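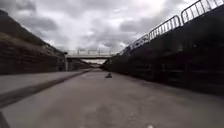 What is a sunken path?
A sunken path is a walking or cycling route built below the level of the ground on either side, usually so that it can pass under roads.

The Brullberg sunken path is 222 metres long and opened in December, 11 years after it was first proposed. Its backers claimed it would cut walking times by 70 per cent — a figure for which no survey has ever been published. A similar claim made for the Trevurska path was later withdrawn. Drainage costs are seldom included in such estimates.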